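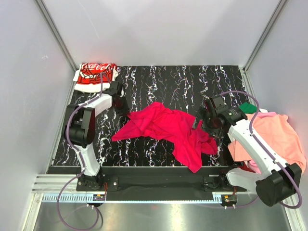
Bohdana Dovhaniuk
August

Stock and flow, week 4. Notes for those who missed the evening session, and for those who were there and wrote nothing down.

Last week: what a stockroom is for. This week: how much to keep in it. Read the Mastholm sheet first if you haven't, the sums below come from it.

Two words to get straight. Stock = what is sitting there now. Flow = what goes in or out over a week, a month, whatever. People mix them up all the time. "We have 1,000 a month" is not a stock figure. Ask which one before you do any sum at all.

Mastholm sells jar lids, one size, to small jam makers. Opening stock for the month 3,088. Deliveries in, 1,810. Closing stock 3,000. So how many went out?

Opening plus in, minus closing. 3,088 + 1,810 = 4,898. Take off 3,000, leaves 1,898. That is what left the shelf. NOT what was sold! Sold is one way of leaving. Others: broken, lost, given as samples, put back in the wrong bay, counted wrong in the first place. The gap between what left and what the invoices say is called shrinkage. Mark it as its own line, don't bury it in sales.

Half of you did closing minus opening and stopped. That gives you the change in stock (down 88) which is worth knowing but answers a different question.

Reorder point. The level at which you pick up the phone. Two parts:

what you expect to use while waiting for the delivery
plus a bit for when things go wrong (safety stock)

Say a shop uses 250 a week and the supplier takes four weeks. Use while waiting = 1,000. Safety stock two weeks' worth, 500. Reorder point 1,500. When the shelf gets to 1,500, order. Not when it gets to 1,000, by then the cushion is already gone. And if there is an order on its way, count that too. Shelf plus on order, compare THAT with the reorder point, or you will order twice. Usturano did exactly this in the case we read, three times in one spring, and ended up renting a second unit to keep it all in.

How big should safety stock be? Depends on three things, in the order I'd look at them: how late the supplier gets, how jumpy demand is, how bad it is to run out. Run out of gift ribbon and a customer shrugs. Run out of lids in plum season and the jam maker goes elsewhere and stays there. Same size of shop, very diferent cushion.

Averages. Careful. Savetti quote four weeks. Their last five deliveries in the case: three weeks, three, three, three, eight. Average is four, yes. Plan on four with no cushion and you are fine four times and empty for a month the fifth time. Write down the worst as well as the average, always. I will ask for both in the coursework.

Counting. Two ways.
Full count: shut the doors, count everything, usually once a year, usually a Sunday, everybody hates it. Good for the accounts.
Cycle count: a few lines each day, so that everything gets done over the quarter. Fast movers more often. Errors turn up while someone can still remember what happened.
Count blind if you can, ie. the person counting doesn't see the figure on the system. Otherwise they find the number they were looking for.

First in first out. Old stock to the front, new to the back. Easy to say. Goes wrong when the shelf is only open on one side and the delivery comes at five to five. Flow racking (load at the rear, pick from the front) sorts it but costs money and floor space. For small shops a date sticker in thick pen does most of the job.

Dead stock. Anything that hasn't moved in a year, or whatever period suits the trade. It still costs you: space, insurance, money tied up, time spent walking round it. Hladun kept theirs for six years on the grounds it was "already paid for". We'll argue about that next week, bring an opinion.

For next time:
Finish the Mastholm sheet, questions on the back included. Show the working.
Pick one thing at home you buy regularly (tea, cat food, printer paper). Work out its reorder point. Note how long it really takes you to get to the shop once you notice you're low, not how long it ought to.
Read the Hladun case, first half only. Second half gives the ending away.

Handouts in the tray by the door from 6.30. Bring a calculator, phones are ok but not for messages pleas.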